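Home Questions Regions Tags Log in

Is the Tenstead to Brekke ride doable for a beginner, and which stable?

My sister and I want to spend part of our September vacation on horseback. We'll be staying five nights in Tenstead without a car. I've ridden maybe ten times in my life, all of it walking and a little trotting. She rode as a teenager and is comfortable at a canter.

We keep seeing the trail from Tenstead over to Brekke recommended. The Wisulik stable sells it as a full day with lunch at the lake hut, and a smaller place called Kerik has what looks like the same ride split over two half days, with a van back to town after the first one. Neither website says how fast the groups go. Wisulik says "some experience helpful" and leaves it at that.

What I'd like to know:

– How many hours are you in the saddle on the full day?
– Will they split us up if we're at different levels?
– Is there a weight limit? I'm 191 pounds and I don't want to find out at the gate.
– Do we need to bring our own rain gear and helmets?

We're fine with getting wet and we don't need anything fancy. I would just like to be able to walk the next morning. I work at a bench all day and don't get much exercise between trips.

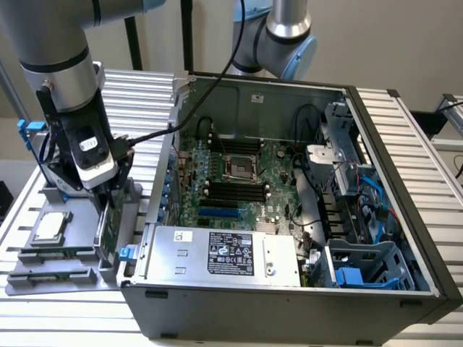

A card going into the fixture.

Edited to add: we can be flexible on dates, but it has to be September. Neither of us is set on the lake hut lunch if the other option is better.

3 answers

Answer 1 (accepted)

I've done both, the Wisulik day twice and the Kerik half days once, so I can take your questions in order.

The full day is a bit over five hours of riding. You leave the yard at 9 a.m., ride until noon with one short stop to check girths, eat at the hut for an hour, and then ride on down to Brekke. The morning is mostly walking on a gravel farm track, then a long climb through birch where the horses pick their own way. The afternoon is faster. On both of my trips the group trotted for long stretches along the lake, and there were two canters on the sandy part. The guide asked before each one, but when most of the group says yes it is hard to be the person who says no.

They do split groups if there are enough guides. In July and August there usually are. In September it's often one guide in front and one in back, and then everyone goes together. Write and ask for your dates. They answer email in a day or two.

The weight limit at Wisulik was 200 pounds dressed, boots included, when I last booked. At 191 you should be all right, but heavy boots and a wet coat add up, so tell them your number when you book and let them pick the horse. Kerik had a higher limit because they keep a few bigger horses. I don't remember the exact figure.

Helmets are included at both places. Wisulik also lends orange rain suits, which are ugly and work well. Kerik has a rack of old jackets in the barn and you take what fits. I'd bring your own gloves either way. Also wear long socks, and pants with no thick seam on the inside of the knee.

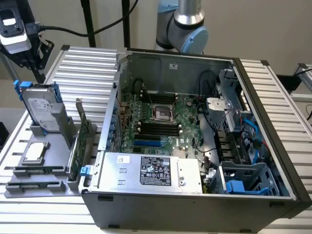 For somebody with ten rides behind them I would pick Kerik. You get the same trail, the climb on the first day and the lake on the second, and you have an evening to rest in between. If you wake up sore you can move the second half to later in the week at no charge, or you could when I was there. With five nights in Tenstead you have room for that. Your sister may find the first half slow. There's nothing to do about that except let her ride near the front.

Kerik will pick you up at the bus station in Tenstead if you ask when booking. Wisulik is a walk of half an hour from the center, uphill at the end.

Answer 2

Wisulik all the way. Great horses, great soup. I had never been on a horse before and I was fine. Sore for two days but fine. Bring a swimsuit, there's a small pool behind the guesthouse in Brekke and they let riders use it.

Comment on answer 2: Is the pool still open in September? It was drained when we came through, but that was October.

Comment on answer 2: Not sure, I went in June.

Answer 3

One thing to add on the way back. The full day ends in Brekke and the ride back to Tenstead isn't always part of the price, so check. The public bus is the 262 and the last one leaves at 6:40 p.m. We got in late because one horse lost a shoe on the descent, and we only just made it. The bus stop is across from the church, on the side away from the lake.

If you go with Kerik the van is included both days. Bring cash for them, the card reader in the barn doesn't get a signal.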